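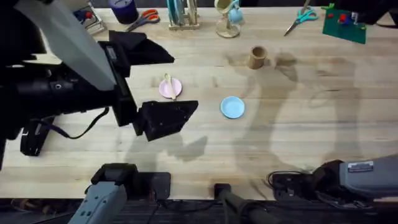

Prekell tabletop set

Two-arm teleoperation episodes recorded on a home-built bench. Task: clear plates, a cup and a wooden utensil from a wood tabletop.

Episodes: 2,000
Arms: 2, each with a gripper
Rate: 20 Hz
Operators: Elvira Agudelo, Jhair Muñoz
Last updated: August 20, 2022

Known issues
- Shadows fall across the work area.
- Left arm joint 5 drifts in the March episodes - rerun calibrate.py before replay.

Send corrections to Ishbel Chisholm.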